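Gazetteer Workshop — Notebook
Wednesday, May
Visitor guide, Laing district and coast

Work resumed at 9:15 on the place listings for the northern half of the district. The draft index stood at 171 entries when the file was opened. Each entry is to carry the name of the settlement, its principal attraction in brackets, the nearest road junction, and a note on whether overnight lodging is available. Entries without an attraction are retained, as agreed at the start of the project, but are set in the shorter form.

The main task of the morning was the spelling of names. The road authority's sheet and the older parish list differ in 37 cases. Most of the differences are minor (a doubled consonant, a missing final vowel) and have been settled in favor of the form shown on current road signs. Seven could not be settled in this way. In these the sign at one end of the village does not agree with the sign at the other. Both forms are entered for the time being, the more common one first, and the matter is marked for a decision before the proofs are drawn.

Murkell presented a separate difficulty. The name is used for the market town, for the bay to the east of it, and for the former railway halt, where a number of visitors still expect to find the town. The old guide treated all three under one heading. The present draft divides them as follows.

Murkell [with market hall and river walk]
Murkell Bay [with long beach and bird hide]
Murkell Halt, see Murkell

The distance from the halt to the town was given in the old guide as a short walk. It was measured on the map this morning and comes to roughly 7 kilometers by the lane. The phrase has been removed.
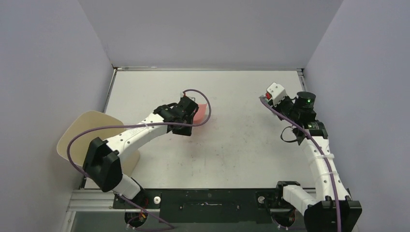

Jotow was taken up next. The existing text describes it as a fishing village with two inns and a ferry to the outer islands. The ferry timetable on hand shows no winter sailings, and one of the inns no longer appears in the lodging register. The entry now reads "seasonal ferry" and lists a single inn. Colleagues who have visited Jotow more recently are asked to write any corrections in the margin of the printed copy and to leave the master file unchanged.

The hot spring inland from Jotow is still without an agreed name. Three are in circulation. The draft uses Upper Spring, with no claim that this is official. Access is by a track that crosses private land, and the landowner's written consent to publication has not been received. The entry is held back until it arrives.

Nuvwood is in better order. The forest reserve, the two marked trails and the campground were checked against the reserve's own leaflet, and only the opening hours required a change. The gate closes at dusk in all months — the earlier draft gave a fixed time, which was correct for summer alone. The longer trail is described as suitable for families. Given the steep section above the waterfall, the wording should be reconsidered. "Suitable for older children" is proposed.

Afternoon, from 1:30. Cross-references were checked from A to M. The following faults were found and corrected:

Bay entries pointing to the town page in place of the coast page.
Trail entries giving distance one way in some places and the round trip in others. All are now round trip.
Two museum entries with the same telephone number. The correct number for the second is not known, and the line is blank.

The map panel for Laing itself was compared with the index. Of the 81 places that should appear on the panel, the lettering of several is too close to the river line to be read at the printed size. The names along the west bank will be moved to the left of their symbols. The scale bar is unaffected.

A question on order remains open. The index is alphabetical throughout, which suits a reader who already knows the name of the place. A visitor arriving by the coast road would be better served by a list running from south to north. Space allows for a short route table on the inside cover, with page numbers only and no descriptions. A trial version will be set before the next session so that its length can be judged.

Carried forward: cross-references N to Z; the seven doubtful spellings; consent for the spring; telephone number for the second museum; wording of the Nuvwood trail entry. The file was saved and closed at 4:40. The marked printed copy is in the tray with the road sheets.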